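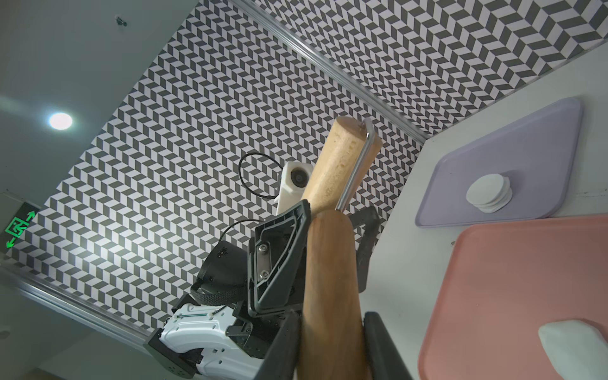
출퇴근길에 영상을 보다가 앱을 바꾸는 순간 화면이 멈춰 버려 답답했던 분들이 꽤 계실 텐데요. 태블릿용 동영상 앱 스칸덱(Skandeck)이 이번 업데이트에서 드디어 작은 창 재생을 지원하기 시작했습니다. 반가운 마음에 개발사 모크우드(Morkwood)의 사무실을 찾아가 개발 담당자와 이야기를 나누고 왔습니다. 차 한 잔만 마시고 일어날 생각이었는데, 이야기가 재미있어서 그만 저녁때가 다 되어서야 나왔네요.

가장 먼저, 왜 이렇게 오래 걸렸는지부터 여쭤 보았습니다. 담당자는 한참을 웃더니 "저희도 작년 12월에는 끝날 줄 알았어요"라고 털어놓았습니다. "창을 띄우는 것까지는 금방 됐는데, 자막이 자꾸 한 박자씩 늦게 따라오는 거예요. 그걸 잡느라 재생 엔진을 거의 새로 쓰다시피 했습니다."

새 엔진의 내부 이름은 에스코베도(Escobedo)라고 합니다. 무슨 뜻이냐고 물었더니 회의실 이름을 그냥 가져다 썼다고 하네요. 그동안 사용자들이 보내온 오류 제보가 126건이었는데, 하나하나 다 읽고 답장을 드렸다는 말에는 저도 조금 놀랐습니다. "화를 내시는 분도 계셨지만, 영상 파일까지 첨부해서 보내 주신 분이 훨씬 많았어요. 그분들 덕을 정말 많이 봤지요."

저도 집에서 쓰는 조금 오래된 태블릿에 깔아 보았는데, 메일을 쓰면서 강의를 틀어 두어도 끊김이 없어 참 좋았습니다. 다만 창 크기가 두 가지뿐인 점은 아쉬웠어요. 이 이야기를 꺼내자 담당자도 고개를 끄덕이며 "손가락으로 자유롭게 늘리는 기능은 지금 시험하고 있습니다. 아직은 구형 기기에서 버벅거려서 내놓지를 못했어요"라고 했습니다.

오프라인 저장은 최대 20편까지 되고, 개인 서버 서비스인 준드사이드(Zundside)에 올려 둔 영상도 바로 불러올 수 있습니다. 저처럼 가족 영상을 서버에 모아 두신 분이라면 이쪽이 더 반가우실지도 모르겠습니다.

요금이 오르는지도 슬쩍 여쭤 보았는데, 기존 사용자는 추가 비용 없이 그대로 쓰면 된다고 합니다. 업데이트한 뒤에는 설정의 '재생' 메뉴에서 작은 창을 직접 켜 주셔야 하니 참고하세요.

2018년 11월 7일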